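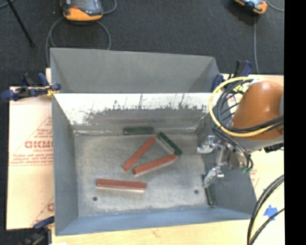
Storage containers are inspected at the Stirville parts depot twice a year, together with the shelving, aisles and fire doors covered by this checklist. The inspection looks at the condition of the equipment and at the way it is loaded, and both are recorded even when no action is needed. Sheet-metal bins are included whether they stand on the floor, on racking or on a work surface. Scrape marks on an inner wall, fine scuffs on the bottom and a worn seam where the bottom meets the sides are to be written down as surface wear, and the inspector then decides under Section 2 whether the wear calls for repair. Small round holes in the bottom of a bin are to be checked for sharp edges.

STORAGE AREA SAFETY INSPECTION
Site: Idarden, Stirville parts depot
Areas covered: Receiving, Racking Aisles A to D, Bench Room, Dispatch
Inspector: Volodymyr Lytvynenko
Date of inspection: 6/4/19

Ratings used
S: Satisfactory
M: Minor defect, to be corrected by the area lead
U: Unsatisfactory, equipment or area to be taken out of use until corrected
N/A: Not applicable to the area inspected

Section 1. Racking and shelving

1.1 Load signs are in place and readable at the end of each aisle.
Rating: M
Comment: The sign at Aisle C has faded and cannot be read from the truck lane. Replacement ordered. The remaining signs are in good order.

1.2 Uprights are free of dents, twists and cracked welds.
Rating: S
Comment: The upright repaired after the last inspection was checked again. The floor anchors are tight and the guard has been refitted at the correct height.

1.3 Beam locking pins are fitted at both ends.
Rating: U
Comment: Three pins missing in Aisle B, upper level. The bay was unloaded and taped off during the inspection. It may not be used again until the pins have been fitted and the inspector has signed the bay tag. Wire, nails and bolts are not acceptable substitutes for pins.

1.4 Heavy items are stored between knee and shoulder height.
Rating: M
Comment: Boxed Tekus motor housings were found on the top shelf of Aisle D. Each box is marked 26 pounds. They are to be moved to the middle shelf, and the shelf label changed to match.

1.5 Nothing hangs over the front edge of a shelf.
Rating: S

Section 2. Bins and containers

2.1 Rims and corners have no burrs or exposed sharp edges.
Rating: M
Comment: One bin in Receiving has a raised burr on the rim. It has been tagged for the workshop. Gloves must be worn when handling it. Filing is permitted, but tape over a burr does not count as a repair.

2.2 Seams are closed along their full length.
Rating: S
Comment: Worn finish along a seam is not by itself a defect. A seam that has opened, or that moves under hand pressure, is rated U.

2.3 Bins are loaded below the rim.
Rating: M
Comment: Overfilled bins of offcuts in Dispatch. The area lead had these emptied before the inspection ended. The same comment was made last July, and the area lead is asked to set an emptying schedule and post it beside the bins.

2.4 Contents match the label.
Rating: M
Comment: Two of the labels in Receiving show part numbers that are no longer in use. No hazardous contents were found under a wrong label.

2.5 Bins on benches and tables stand level and clear of the edge.
Rating: S

2.6 Bins holding oily or damp parts have a drip tray.
Rating: N/A
Comment: Oily parts are now held at the Pärn site.

Section 3. Aisles and floors

3.1 Main aisles are clear to their marked width.
Rating: S

3.2 Floor markings are visible.
Rating: M
Comment: The yellow line outside the Bench Room has worn through where carts turn. Repaint when the area can be closed overnight. Tape may be used until then, provided that it lies flat and is checked weekly.

3.3 Carpeted areas are free of lifted edges and loose tiles.
Rating: S
Comment: The tile by the supply cabinet has been glued down and is holding.

3.4 Spill kits are stocked and sealed.
Rating: M
Comment: Seal broken on the Dispatch kit, with absorbent pads missing. No use of the kit was recorded in the log. Area leads are reminded that any use must be entered on the same shift.

3.5 Cords and hoses do not cross walking routes.
Rating: S

Section 4. Manual handling and carts

4.1 Cart wheels turn freely and brakes hold.
Rating: U
Comment: Cart 16 pulls to the left and its brake does not engage. Removed from service and placed in the workshop bay with a red tag.

4.2 Lifting posters are displayed in each area.
Rating: S

4.3 Gloves are available in the sizes needed.
Rating: M
Comment: No small gloves in Receiving at the time of the visit. Staff stated that they had been wearing a larger size. Loose gloves catch on metal edges and are not to be used for bin work. Stock was brought over from the Bench Room the same morning.

4.4 Two-person lifts are marked on the item or shelf.
Rating: S
Comment: The new orange labels are easier to see than the old ones. The old labels should be taken off as items are restocked.

Section 5. Exits, lighting and fire safety

5.1 Exit doors open fully from the inside.
Rating: S

5.2 Extinguishers are mounted, charged and within their service date.
Rating: S
Comment: The extinguisher in Aisle A was difficult to reach behind a stack of empty pallets. The pallets were moved while the inspector was present, and the item was rated after access had been restored. A floor box is to be painted below it.

5.3 Emergency lights come on when tested.
Rating: M
Comment: The unit above the Dispatch door came on but went out before the end of the 30-minute test. Replace the battery and repeat the test for the full period.

5.4 General lighting is adequate for reading labels.
Rating: S

5.5 Fire doors are closed and are not wedged.
Rating: S

Corrective actions

Items rated U must be corrected before the equipment or bay is returned to use. The area lead may not remove a red tag. Tags are removed by the inspector, or by a person the inspector has named in writing.

Items rated M are to be corrected by the area lead within 30 days of the inspection date. Where parts are on order, the order number is to be written next to the item and a temporary measure described. "Staff told to be careful" will not be accepted as a temporary measure.

An area lead who disagrees with a rating may attach a written note to this form. The rating stands until it has been reviewed by the site manager.

Completed forms are kept in the depot office with the forms from earlier inspections. A copy is posted on the board outside the Bench Room until all items have been closed.

Outstanding at time of signing: 1.1, 1.3, 1.4, 2.1, 2.3 (schedule), 2.4, 3.2, 3.4, 4.1, 5.2 (floor box), 5.3

Signed: V. Lytvynenko, Inspector
Received by area leads: Receiving, Racking, Dispatch. Bench Room signature pending.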